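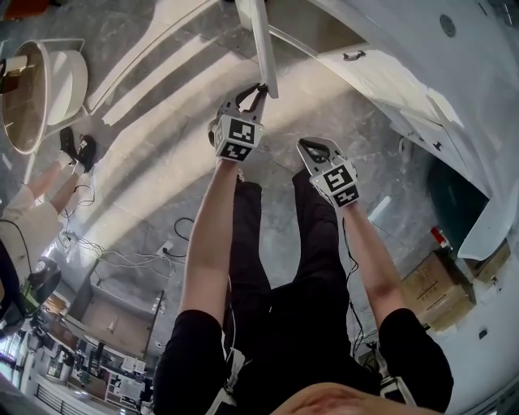 How often do you need to empty a big cabinet and clean it out?

Once a year is enough for most cabinets, and twice if you keep food in it. In between, a quick wipe of the shelf fronts and the door edges will do.

The Wellia Letter, 02/07/2019
Home Corner: the big white cabinet

So, the cabinet. Several of you wrote back after the last Home Corner (the one on junk drawers, which got more mail than anything I've ever written, including the one on divorce and casserole dishes) and a good half of you wanted the same thing. You have one large cabinet, it holds everything, and you're a little scared of it. I have one too! Mine is an Ellel, white, tall, bought secondhand when I moved into number 312, and I cleaned it out last week with the radio on and a pot of coffee going. I'll tell you how it went, because it took me the whole afternoon and I'd planned on an hour.

First thing, I opened the doors all the way and left them open. I know that sounds too simple to put in a newsletter, but I used to work with one door half closed and keep bumping the edge with my elbow, and then things went back in crooked because I was reaching around it. Open them wide. If your floor is tile, like mine, put an old bath mat down in front before you start. I dropped a jar of buttons last year and I'm still finding them under the stove.

Then I went from the top down. Dust falls, so there's no point in having a spotless bottom shelf while you're still knocking fluff off the top one. I did it the other way for years and couldn't understand why the bottom always felt gritty.

The top shelf in my house is where things go to be forgotten. I found a fondue set, a box of candles bent like bananas from the summer heat, and a stack of Christmas napkins with the price sticker from a store that closed when my kids were in grade school. The fondue set stayed (I will make fondue. This is the year.) The candles went. The napkins are now the everyday napkins, so if you come for lunch you're getting a reindeer.

A word about where to put everything while you're working. I used to spread it over the floor and then I was trapped, standing on one foot with a soup tureen. Now I use the kitchen table and the two nearest chairs, and when those are full I stop taking things out and deal with what's there. It makes the job slower but I can still walk to the coffee.

For the shelves themselves I use warm water with a squirt of dish soap, a cotton rag, and a second rag to dry. People write to me about special sprays. I've tried plenty, and the bottle I bought at Goritz Hardware on my daughter's advice smelled like a swimming pool and left streaks on the white. Dish soap, warm water, wring the rag out hard. Don't let water sit in the corners or along the seams, especially if your cabinet is any kind of pressed board, which swells when it gets soaked and never goes back down. I learned that on the cabinet before this one.

Now the doors. White doors show everything, and the part that shows it worst is the narrow edge, the one you grab when you're in a hurry and don't bother with the handle. Mine had a gray stripe right at hand height. I'd been looking at it so long I thought it was a shadow! Baking soda on a damp rag took it off, rubbing gently and wiping clean after. Try a spot on the inside first if your finish is shiny, as it can dull it.

While the doors are open, look at the hinges. One of mine had been dropping for months, so the door scraped a little when it closed, and I'd gotten into the habit of lifting it with my knee. Most newer hinges have 2 screws you can reach from inside. On mine, one moves the door sideways and the other moves it in and out, and for up and down I had to loosen the plate on the cabinet wall and slide it a hair. Quarter turns only, then close the door and look. Have somebody hold the door while the plate is loose. I did it alone, with my shoulder, and I don't recommend it.

And if you have a tall cabinet that isn't fastened to the wall, please fasten it. I'm going to be a nag on this one. A tall piece with the doors open and the heavy stuff up high can tip, and little kids climb. The strap kit is cheap and it takes one stud and a drill. If you rent, ask the landlord first, and do keep asking.

Putting things back is the part I like. I stood there for a while just looking at clean empty shelves (you should let yourself do that, it doesn't last). Then heavy things went low: the stockpot, the cast iron, the big mixing bowl. Everyday things between my waist and my eyes. Light and seasonal up top, in boxes with a label on the front. I used to label the lids, which was no use at all from down on the floor.

I also left some room. My mother filled every inch of a cabinet as a matter of pride and you had to take out the colander to get to the grater. I'd like to open the door and have one thing come out in my hand. So the middle shelf has a gap on the right side, and I've been defending it all week against a bread machine.

A few things you asked in your letters:

The reader with the musty smell: take everything out, wash and dry it, and leave the doors open a full day with a fan pointed in. Then a small open dish of baking soda on the bottom shelf, changed when you remember. If the smell comes back, check the wall behind the cabinet for damp before you buy anything scented.

The reader who wants shelf paper: I'm for it on food shelves and against it everywhere else. Get the kind that doesn't stick. I spent a good part of June scraping the sticky kind off with a putty knife and a hair dryer, and there were words said.

The reader on Srivastava Avenue whose doors swing open by themselves: your cabinet is probably leaning forward. Put a level on the top and another on the side, and slip a thin shim under the front feet till it leans back the smallest bit. If it's already level then look at the catches, which wear out and are easy to replace.

And the reader who asked if it's all right to have one shelf where you just shove things. Of course it is. Mine is the bottom left. I've got batteries in there, a flashlight, a deck of cards, the good tape and the bad tape, birthday candles, and a key that doesn't open anything I own.

As for what came out and didn't go back, I ended up with 3 bags. One was trash, one went to my sister (who will give it back at Thanksgiving) and one is by the front door waiting for the swap. The cast iron griddle I sold to a neighbor for $40, and I already miss it on Saturday mornings, so think a day or so before you part with pans.

Next time I'd like to do linens, and I need your help with fitted sheets. I've watched the folding done slowly, I've had it done with my own hands inside the corners, and I still end up with a ball. If you have a way that works on a deep mattress size, write it down for me in plain steps and drop it in the Wellia mailbox or reply to this email. Drawings welcome, even bad ones.

The swap table is out in the hall through the end of the month, same rules as always: clean, working, and take home whatever's left of yours. I'll be the one bringing the bent candles after all, in case somebody has a use for them.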